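Interior Space and Circulation
Unit 4 handout: The two-level hall

Bring this sheet to the Wednesday session along with your sketch plan. The reading is chapter 12 of the course pack, and the section on stairs starts on page 88.

A two-level hall has to do two jobs. People pass through it, and people stop in it. Your survey should record both. Mark the stair, the doors and the open edge of the upper level first, then add where people stand. 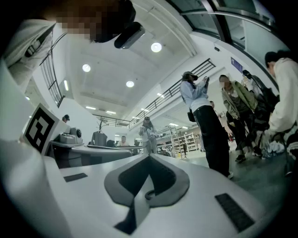 Stair at left, mezzanine railings and recessed round lights.

Guardrails. A railing protects the open edge, but it also tells people on the lower level where the upper floor is. Open metalwork keeps the view between levels. A solid parapet closes it off and makes the lower level feel more separate. In your notes, trace each run of railing from end to end and say what it meets - a wall, a stair or another run.

Daylight. Draw windows and skylights on the plan before you draw any lamps. Note which direction the light comes from and the time of your visit.

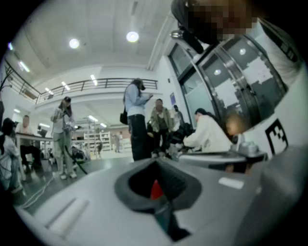 Artificial lighting should be drawn on a separate ceiling plan at the same scale as the floor plan. Use one symbol for each type of fitting and put a key in the corner. A hall with round lamps and rows of short linear fixtures under the same ceiling needs two symbols, even if both give white light. Glass doors go on the floor plan, with the side of the handle marked.

For the written part, compare your hall with either the Kustoren or the Pridbridge plan in the course pack. Limit: 2 pages. The exercise is worth 22 points.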